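4. Aufstellen und erste Pflege der Tischplatte

Dieser Abschnitt gilt für geölte Platten der Reihe Steken. Für lackierte Platten bitte Abschnitt 5 lesen, dort ist manches genau umgekehrt. Der Hersteller Prenda verspricht im Beiblatt eine »pflegefreie Oberfläche«. Das halten wir für Werbung. Holz ohne Pflege wird grau, auch dieses.

4.1 Vor dem Ölen

1. Platte in dem Raum auspacken, in dem sie stehen soll, und 2 Tage liegen lassen. Die im Beiblatt genannten paar Stunden haben uns nie überzeugt.
2. Untergestell verschrauben, Schrauben zunächst nur handfest anziehen.
3. Platte auflegen, ausrichten, dann über Kreuz festziehen.
4. Oberfläche mit einem trockenen Tuch abwischen. Kein Glasreiniger, kein »Holzfrisch« aus der Sprühflasche.

Achtung: Der Tisch wird zu zweit gedreht. Wer ihn allein über die Kante kippt, belastet die Beinverschraubung einseitig.

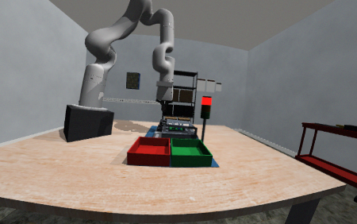 Helle Platten verzeihen beim Ölen weniger als dunkle. Was auf Räuchereiche verschwindet, bleibt auf blassem Holz stehen, und zwar dort, wo man täglich hinsieht. Ein kleiner weißlicher Fleck nahe der Vorderkante, etwas rechts der Mitte, reicht, damit man sich beim Frühstück daran stört. Ob man solche Flecken »mit einem Wisch« wegbekommt, wie gern behauptet wird, hängt davon ab, woher sie kommen, und das weiß man selten. Deshalb erst an der Unterseite probieren.

4.2 Helle Flecken behandeln

1. Stelle mit einem nebelfeuchten Tuch abreiben und trocknen lassen. Ist der Fleck weg, aufhören.
2. Sonst mit feinem Schleifvlies in Faserrichtung arbeiten, ohne Druck. Kreisende Bewegungen hinterlassen Spuren, die erst im Streiflicht auffallen.
3. Schleifstaub absaugen.
4. Öl dünn auftragen, 5 Minuten einziehen lassen, Überschuss restlos abnehmen.
5. Den Vorgang frühestens am Folgetag wiederholen.

Hinweis: Hausmittel wie Walnuss, Zahnpasta oder Mayonnaise haben wir ausprobiert. Die Walnuss schadet nicht. Mehr lässt sich darüber kaum sagen.

Vorsicht: Ölgetränkte Lappen können sich selbst entzünden. Ausgebreitet im Freien trocknen oder in einem geschlossenen Metallbehälter mit Wasser aufbewahren.

4.3 Nachölen

Im ersten Jahr 2-mal, später nach Augenschein. Feste Intervalle nützen vor allem dem, der das Öl verkauft. Perlt ein Wassertropfen noch ab, kann die Dose zubleiben.

Stand: 4. Mai 2019

Verwandte Abschnitte
- Lackierte Platten reinigen
- Wackelnde Untergestelle nachstellen
- Kratzer: füllen oder lassen?
- Filzgleiter Flalusero montieren

Kommentare

Ming-te Yeh
Bei mir war der Fleck nach dem Vlies weg, dafür ist die Stelle jetzt matter als der Rest. Gibt sich das?

Sze-wing Hsueh
@Ming-te Yeh: Nach dem zweiten Ölen war es bei uns kaum noch zu sehen. Ganz verschwunden ist es nicht.

Chih-ming Yau
Das mit der Mayonnaise stimmt leider. Hat im August noch gerochen.

Wir verwenden Cookies, um diese Seite zu verbessern. Mit der weiteren Nutzung stimmen Sie dem zu. Einstellungen | Akzeptieren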